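Grokska desk organiser, second opinion after eight months

I bought the Grokska because the Bukance one fell apart, and I bought the Bukance one because I had reached the age at which a person looks at desk organisers on purpose. So I come to this with some experience and a small grudge.

What you get is a tray with two drawers, a slot for letters, and a round mesh cup that clips to one end. It arrives flat, in a box far too large for it, with a sheet of instructions in which step 5 appears twice. They are different steps. Do the second one first and it goes together without a fight, though you'll want a screwdriver with a shorter handle than the one you own.

The drawers are the good part. They run smoothly, they stop before they fall out, and they are deep enough for a stapler lying down. The Bukance drawers had to be coaxed out with a ruler, and I kept the ruler in the drawer. The letter slot is less clever. It holds a few envelopes upright, and once you pass that number they all lean over together like commuters.

Then the cup. Grokska says it takes 31 pens. It may well do, if they are all thin and you never want one back. I keep far fewer in mine, mostly markers, and that leaves enough space to get hold of one without bringing up its neighbours. 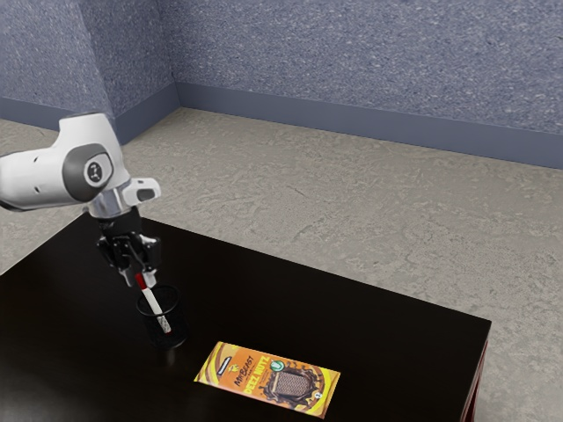
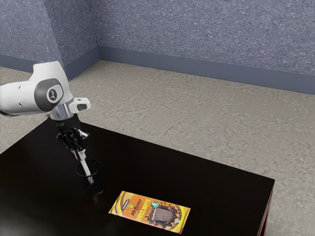 A white marker and a black cup in both of these.

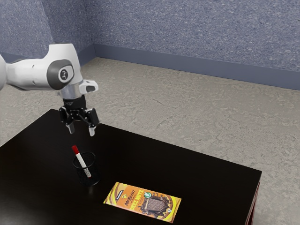 Does the cup stay put if you unclip it and use it by itself?
It stays put with a modest load, but it is light, and a bunch of tall pens leaning the same way will tip it over. A coin or two in the bottom sorts that out.

The finish has held up better than I expected. There is one scratch on the tray, which I put there with a key, and a faint ring from a mug. Dust gets into the mesh and settles in for good. A dry paintbrush shifts most of it, and I have done this once, in September, with a great sense of occasion.

I did look at the Tijani before buying. It is handsome and heavy and has a lid, and I know what happens to things I own that have lids. The Faka is cheaper and comes with a free pack of 200 paper clips, so if your trouble in life is a shortage of paper clips, look no further. Its drawers felt thin in the shop and one of them was already missing a knob.

Four stars. I've taken one off for the letter slot and would give half of it back if somebody fixed the instructions.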